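Coated cotton tablecloths: wash temperature and edge curl
Posted Tuesday by Ebuka Igwe
2 min read
14 comments · 3 shares

ebuka_igwe
I need a second opinion on care for printed cotton with an acrylic coating. The label on mine says 105 F, gentle cycle, no tumble drying. I have followed that since I bought it from Heron. The print is fine. The problem is the hem, which now curls upward along the two long sides and will not lie flat after ironing on the reverse.

My working theory is differential shrinkage. The base cloth shrinks, the coating does not, and the hem carries a double layer of both, so the stress collects there. Cloth weight is 200 grams per square meter before coating, according to the seller.

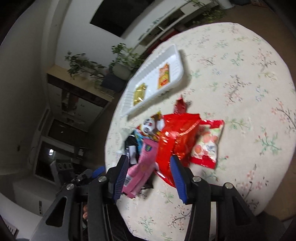
I tested an offcut from the same roll. I marked a square, washed it at the label temperature, dried it flat and measured again. Shrinkage was 2 percent lengthwise and too small to measure across. After 5 washes the lengthwise figure had not moved any further. If the theory holds, the curl should have stopped getting worse after the first wash. It has kept getting worse.

Has anyone measured this over a longer period?

jummai_adeyemi
Your numbers point away from base cloth shrinkage. Relaxation shrinkage in woven cotton is mostly done in the first few cycles, as you saw. I would look at the sewing thread. Cotton thread under high tension keeps pulling in well after the cloth has settled. Unpick a short length of hem and see if the cloth relaxes. If it does, resew with polyester thread at lower tension and a longer stitch.

gromov
Disagree with the thread explanation. I have hems sewn in polyester that curl the same way. Acrylic coatings stiffen with detergent residue and heat. Once the coated face contracts, the edge rolls toward it. Drop to 85 F, halve the detergent and add a second rinse.

jummai_adeyemi
@gromov If the coated face were contracting, all four edges would roll. He reports the long sides only.

gromov
All four edges would roll if the cloth had the same stiffness in both directions. It doesn't. Warp and weft counts differ in most printed cottons.

eze
What rub rating did the seller give? The Grerkham cloth I have is listed at 1,000 cycles for the coating, and the finish went dull along the folds long before the middle showed anything. Storing it on a tube helped. It didn't do much for the hem.

ebuka_igwe
No rub rating listed. I store it folded, with the long sides folded in first.

Unpicked a hand's width of hem last night. The cloth relaxed partway and still has a slight roll toward the coated face. So there may be two causes. I'll resew one long side in polyester, leave the other alone, and wash both at 85 F with the extra rinse.

gromov
Change one variable at a time. With the lower temperature on both sides you only learn about the thread.

ebuka_igwe
Agreed. I have enough of the offcut left to run the temperature separately.

jummai_adeyemi
Hem the offcut first, or the result won't transfer. Same fold width as the original.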